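How to Test Whether an Arm Can Handle Your Laundry Step

Last revised 20 May 2019

This page covers one narrow question: can a general-purpose arm with a two-finger gripper pick up a soft garment and deliver it to a folding station or a bin at a useful rate. It is written for small shops that wash their own smocks, towels or wipes, and for anyone who has read that home folding machines are close. The procedure takes one working day if the arm is already mounted.

What you need

An arm with a wrist camera and a parallel gripper. We use a Trirmont arm with Postma fingers, but nothing below depends on the make. You also need a flat, light-colored table, a stopwatch, a log sheet, and a batch of one garment type. Use garments from your own wash. New items are stiffer and will give you better results than you will get in service.

Step 1. Define the chore

Write the task as a start state and an end state. "Fold the laundry" cannot be tested. "Take one shirt from a heap and hold it by a hem, clear of the table" can be. Split the full job into stages: separate one item, find an edge, grip the edge, spread the item, fold, stack. Test each stage alone before you chain them. Most published demos begin at the spread stage, with the item already laid flat by a person.

Step 2. Set the grip

Start with the lowest closing force that holds a dry garment while the arm moves at half speed. Raise it in small increments. Cloth compresses, so the finger position reported at contact is not a reliable sign that you have something. Two layers of thin cotton and one layer of toweling can read the same.

Pinch close to a hem where possible. A hem is thicker than the cloth next to it and the stitching gives the fingertips something to bear against. A pinch in the middle of a panel lifts a cone of fabric and tells the controller nothing about which way the garment is turned.

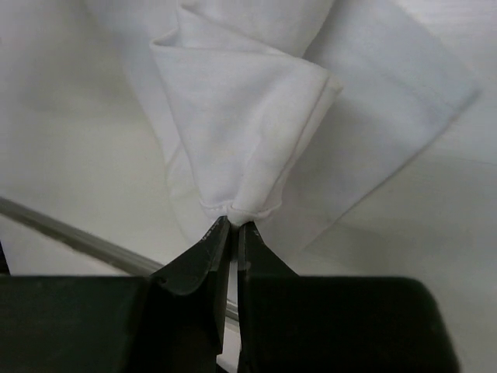

Check how many layers are held before moving on. The simple method is to lift, pause, and have an operator look at the grip point from the side. If the stage calls for a single edge and the fingers hold a bunched section, log it as a partial. Do not log it as a success on the grounds that the garment left the table. A bunched grip will pass a lift test and then fail at the spread stage, where the folds have to open out.

Step 3. Run the trials

Run 208 picks. Fewer than that and one bad heap will move your result too much. Drop the garments back in a heap by hand between picks, from the same height each time. Do not arrange them. Record one of four outcomes for each pick: clean edge, partial, multiple items, miss.

In our August run with plain white cotton, 87 of the 208 picks were clean edges. Most of the remainder were partials. Adoración Casado ran the same sheet at the Lasteck plant with colored smocks and saw fewer partials and more misses, which she put down to the pockets.

Step 4. Time the recovery

Success rate alone will mislead you. Time what happens after a bad pick. If the arm can release, look again and regrip without help, a partial costs 6 seconds on our setup. If a person has to walk over, it costs whatever that person's walk costs, plus the interruption. Log the two separately. In a home there is usually no second operator, so every unrecovered pick counts as a stopped machine.

Step 5. Compare with hand work

Have one person do the same stage on the same batch, at an ordinary pace, for the same number of picks. Include the time taken to shake a garment out. Do not compare against the fastest folder in the building.

Reading the result

For picking from a heap to a bin, where grip location does not matter, the machine is usable now. We run it unattended for 4 hours at a time. For edge finding it is marginal and depends on the garment. For the full chain, from heap to folded stack, we have not measured a rate that a shop would pay for, and a household has more garment types and less table.

Gritholm sells a clip-on fingertip with a softer face that may help with thin cotton. We have not finished testing it. If you try it, rerun Step 2 from the beginning, as the old force setting will not carry over.

Log sheets can be kept in any spreadsheet. Keep the wrist camera stills with the row number in the file name, or the partials will be impossible to review later.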